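2021-08-05
Shelf rig, gripper comparison, second block

Carrying on from the February pages. Same shelf unit, same arm, same head camera. The only things changed are the gripper and the finger pads. Fatemeh Nouri ran the first half of the block, I ran the second.

Grippers under test:
G1: Grulport two-finger parallel, stock rubber pads
G2: Grulport two-finger parallel, Zornora soft pads
G3: Skinner multi-finger hand, default grasp table

Controller is the Eketden box throughout, firmware left alone since February. Force limit set the same for G1 and G2. G3 has no single force number that compares, so it was set by hand until it held a full bottle without denting it. I don't like this but have nothing better yet.

Set-up notes

Shelf checked for level, front to back and side to side. Camera to arm calibration redone twice. First result put the shelf edge too low, which I traced to a calibration target that had lifted at one corner. Taped it flat and repeated. Second result accepted.

Wrist cable rerouted on the outside of the forearm. On the old route it pulled tight when the wrist rolled past vertical, and the force reading drifted with it. With the new route the reading comes back to the same value after a full roll in each direction. Check the clamp screws before each session, they work loose.

Object set as before: soda bottles, chip canisters, small lidded containers. Boxes are left for a later block.

Runs

100 picks per gripper, spread over the three object groups. A pick counts as good if the object is lifted clear, held through the retreat, and put back standing. Anything tipped over on release is a fail even if the lift was clean. Neighbours knocked over are logged separately and do not count against the pick.

G1 was steady on the canisters and poor on the bottles. The stock pads touch the ribbed lower part of the bottle along a narrow line and the bottle turns in the grip as soon as the arm moves back. Raising the grasp to the label height fixed most of this. The grasp planner does not choose that height by itself, so it was forced in the script and the log is marked.

G2 was better on bottles at any height. The soft pads give way around the ribs. On release they are worse: the pad sticks slightly to the label, and the object gets dragged a little toward whichever finger lets go last. 16 of the G2 fails were this and nothing else. Slowing the opening speed helped. Pausing before the retreat helped more. I used 660 ms for the pause and have not tried to find the shortest value that works.

G3 took longest per pick and gave the fewest turned objects. Its trouble is room. The fingers need clear space on both sides, and on a row of canisters it will push the neighbour before it closes on the target. With the row spaced out it was fine. With the row pulled together it was not usable, and I stopped that part early to save the fingertips.

Leaning canisters

Fatemeh asked whether leaning objects should be set straight between picks. I said leave them. A real shelf is untidy and the planner has to cope. The result is that some of the spread in the canister numbers comes from lean and not from the gripper. To separate the two we would need the lean angle recorded before each pick. The head camera can probably give it from the lid outline. Added to the job list.

G1 and G2 both handle a small lean if the approach is along the shelf depth. Coming in from the side, the leading finger catches the lid rim and the canister goes over. Approach direction is now fixed to front only for the canister group.

Camera

The head view loses the grasp point once the gripper is over the top shelf, where the fingers cover most of a small container. Depth on the tinted plastic bottles is bad in the usual way: holes through the middle of the body, good returns from the label. The planner fills the holes with the shelf surface behind and then aims too deep. Workaround is to fit a cylinder to the label and extend it downward. It works if the label faces the camera, less well if turned.
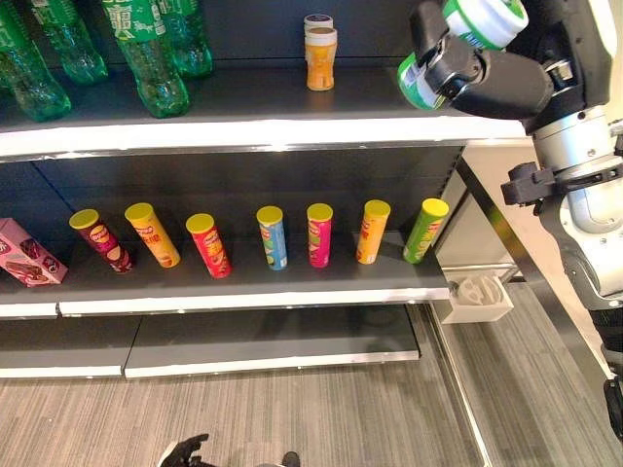

Trial of the wrist camera was put off. The bracket fits but blocks the last part of the wrist roll, and I did not want to change the arm geometry in the middle of a block.

Timing

Cycle time is set almost entirely by the planner. The gripper close is a small share of it for G1 and G2. For G3 the preshape adds a step that could run during the approach, but the Eketden sequence editor will not allow two motions in the same slot. Need to ask whether the newer firmware does. Would want to repeat a few G1 picks after any update so the blocks can still be compared.

Log total now stands at 1,087 picks, counting February and the aborted G3 part. Aborted picks have their own flag. Filter them out before making any plots. The first plot I made had them in and G3 looked far worse than it is.

Wear

Stock pads: light polishing, no change in grip that I can measure.
Soft pads: one has a small tear at the lower corner on the side that meets the shelf edge. Swapped it, kept the old one in the drawer with a tag.
G3 fingertips: scuffed, one slightly loose. Tightened.

For now

G2 stays on the arm as the default for mixed shelves, with the slow opening and the pause. G1 for canisters only. G3 goes back on when the spacing check is written, so it refuses a target with no room beside it.

To do
Log lean angle from lid outline
Shorten the release pause in steps until drag comes back
Label fit with bottle turned away from camera
Cut a new wrist camera bracket, lower profile
Order soft pads, two pairs
Fatemeh to recheck the force zero with the new cable route after a full day of running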